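Monday, July 7, 2025

Camera day. Ruvia first, then the Fotus on the same controller, same bit of road. Marthinus on the laptop, me swearing at a conector. Fotus dropped out twice before lunch, grr.
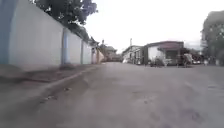 Blue pillars, long wall. Soft the whole way down the street.

Want the colour less grey too. Nobuhle reckons focus, I reckon the mount. Set exposure to 200, will try 66 tommorow. Arm stays in the ute till the cameras are sorted. 12 cable ties left, need more. Ring Sterkton re brackets.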